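Progress report, second period
Project: Handheld grippers for garment handling
Prepared by: Niamh Tully, Brellix
For: Teresa Ó Conaill, program manager, Orkus

Where we are

This has been our best stretch of work so far, and I'm glad to finally be writing about cloth after a first report that was mostly about brackets and purchase orders. The finger comparison is finished, the camera question is nearly settled, and we have a folding data set that I'd be happy to show anybody. The arm work is behind, and I'll get to that.

We closed February with 2373 recorded demonstrations that passed our checks. Malachy Phelan went through the rejects himself and sorted them by cause. Most were tracking dropouts when the cloth was pulled up close to the lens, and a smaller share were plain operator mistakes, like letting go of a hem too soon. He has written up the sorting rules so the next person can apply them the same way.

Comparing the fingers

You asked us to test the soft fingers against the hard ones on real clothing before spending anything on a second set. We did, using shirts, dish towels and a pile of knitwear that Dymphna Flanagan brought over from the Flanagan workroom. Each finger type got 500 attempts at the same basic job: pick up a single edge from a flat table, lift it and lay it down where asked.

The ridged soft pads won on nearly everything. They take hold of a thin sleeve with much less squeeze, and they forgive a bad approach angle. Hard fingers still do better at sliding under a hem that's lying flush on the table, and two of our operators prefer them for towels. Ciarán Cronin thinks a slimmer tip on the soft pad would close that gap, and he has already cut three trial shapes. The middle one looks promising! We'd like to run it through the full set of attempts before I say more.

One nice surprise was how quickly people learned the two-handed work. Each operator holds one gripper per hand, or two people take one each and share the garment. We expected the shared version to be slow and clumsy, but the pairs soon fell into a rhythm and their recordings are some of the cleanest we have. It also lets us see each gripper at work from the other one's camera.

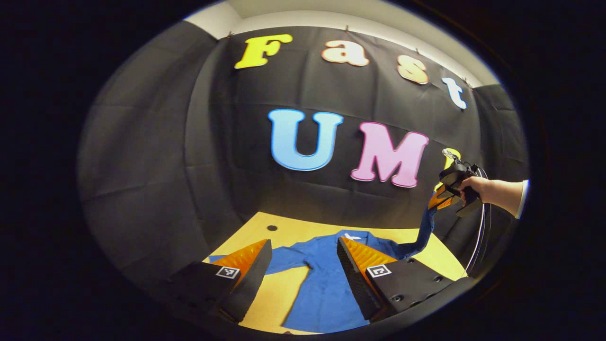 Sleeves have been the hard part. A shirt body laid flat behaves itself pretty well, but once a sleeve comes up it twists, and the twist is different every time. We now ask operators to pinch near the cuff, lift, wait a beat and only then fold across. That short wait made the later steps much easier for the controller to copy in our early training runs, and we've gone back and tagged the older recordings that already had it.

Cameras

We tried two lenses on the gripper, the very wide one and a narrower one with less bend at the rim. I went in hoping for the narrow lens because the pictures are so much nicer to look at. The wide lens is the better choice all the same. It keeps both fingertips, their markers and most of the garment in view through nearly the whole fold, and we lose tracking far less often. The plan is to stay with wide unless the next round of lighting tests throws up something odd. Glare off the top of the orange pads is the thing I'm watching.

We also moved to a plain dark cloth behind the table with big colored letters on it. Tracking likes having some bold shapes to hold on to, and the room has been more fun to work in since.

Arms and controllers

The Skututell controller arrived late and took us 17 days to bring up, mostly because of a timing mismatch between its clock and our recorder. Ciarán found it in the end and the fix was short. Since then we've run the towel fold on one arm and finished 13 clean folds in a row – our longest streak yet. Shirts on two arms have not been tried. That was due in this period and it will now fall in the next one.

Budget

Spending is in line with the plan. The delay on the controller pushed some staff time forward, and the money we set aside for hard finger spares is mostly untouched. I'd like your okay to move that remainder to molding the new pad shape.

Next period

Finish the trial of the slimmer soft tip.
Complete lighting tests with the wide lens.
First two-arm shirt folds, starting with the body and adding sleeves once that holds up.
Send Dymphna's team a short write-up on which knits gave us trouble – she has asked twice.

If you're able to visit, mornings are best. The arm is usually running by 10 and Malachy will gladly put a gripper in your hand.

Niamh Tully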